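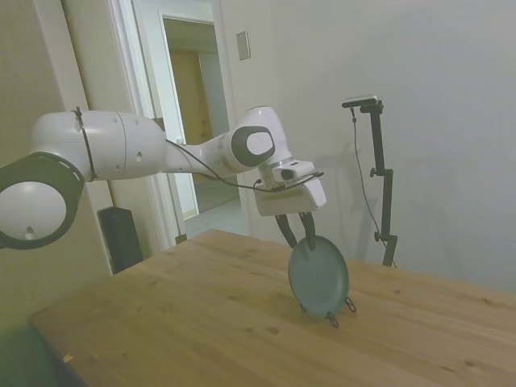 Review pages in Steralel have four parts – title card, still, body, verdict. Fill them in that order, the editor gets fussy otherwise. The still goes full width at the top and the caption sits under it, one line, plain words. "White robotic arm, wooden table" is the right sort of length. No plot in the caption. Spoilers there can't be hidden, the spoiler tag only works in the body.

## 4. Posting a review

Before you start: you need a reviewer login (section 2) and the film has to be in the catalog already. Not in the catalog? Go to section 5, add it, come back.

1. Sign in, open **Films**, search the title. Use the original title if the English one brings up nothing.
2. Check the year. Remakes share titles and people post to the wrong one all the time.
3. Click **New review**. A blank draft opens with the title card filled in. Don't edit the title card here – it changes the catalog entry for everyone.
4. Add the still. JPG or PNG, 800 KB max. Bigger files upload OK and then vanish when you save, known bug.
5. Type the caption. Tab out of the box or it doesn't stick.
6. Paste or write the body. Limit is 4,000 characters including spaces. The counter goes red near the end, but it will let you keep typing. Anything over gets chopped on publish.
7. Set the verdict, half stars allowed.
8. **Save draft**, then **Preview**. Read it on the phone view too.
9. **Submit**. Goes to the editor queue, not straight to the site.

> **Caution:** pasting from a word processor brings its fonts along. Use *Paste plain*. If you forgot, select all and hit **Strip**. Strip also kills your italics so you'll have to redo film titles by hand. Sorry.

### 4.1 Spoilers

Select the text, click **Hide**. Readers see a gray bar until they tap it. Works on whole paragraphs or on a few words.

- Endings: always hide.
- Who dies: hide, and yes this includes the dog.
- Twists from the first ten minutes: your call.
- Anything that's in the trailer is fine to leave open.

Note: hidden text still shows up in the email digest. Until that's fixed, reviews with a hidden ending need the **Skip digest** box ticked. It's at the bottom of the right-hand panel, under Tags, easy to miss.

### 4.2 Star ratings and the average

Average shows once a film has 23 ratings. Before that the page says "Not enough votes" and there's no override, please stop asking. Reviewer stars and reader stars are kept seperate. Changing your own rating later is allowed, the old one is overwritten and there's no history.

Festival screenings: tick **Early cut** if you saw an unfinished version. Your stars are then left out of the average and the review gets a small label.

### 4.3 Bringing in old reviews

For people moving over from Nestila.

1. In Nestila: **Account > Export > CSV**. Not the XML one.
2. Open the file, check the header row says title, year, stars, body. Rename if not.
3. Split it if it has more than 2,000 rows. The importer just stops there with no message.
4. In Steralel: **Tools > Import**, pick the file, pick *Drafts*.
5. Wait. Leave the tab open. Long files take around an hour.
6. Look at the **Unmatched** list when it finishes and match those by hand.

> **Caution:** do NOT pick *Publish* in step 4. Every subscriber gets an email per review. Ask Lwazi Hlongwane about last November.

Stills don't come across. Stars out of ten are halved automaticaly. Accents in titles sometimes turn to question marks – resave the CSV as UTF-8 and run it again, duplicates are skipped.

### 4.4 If it goes wrong

**Submit is grayed out.** Caption is empty, or no verdict.

**"Locked by another user".** Someone has the draft open. Locks clear overnight.

**Review is live but under the wrong film.** Don't delete it, comments go too. Use **Move** in the three-dot menu and pick the right year.

**Still looks squashed.** Theme problem, mostly on Stevik. The Mabuza theme handles tall images better. Switch under **Site > Look**, admins only.

Editor queue gets cleared Friday mornings. Anything urgent, like an opening-day review, put RUSH in the notes box.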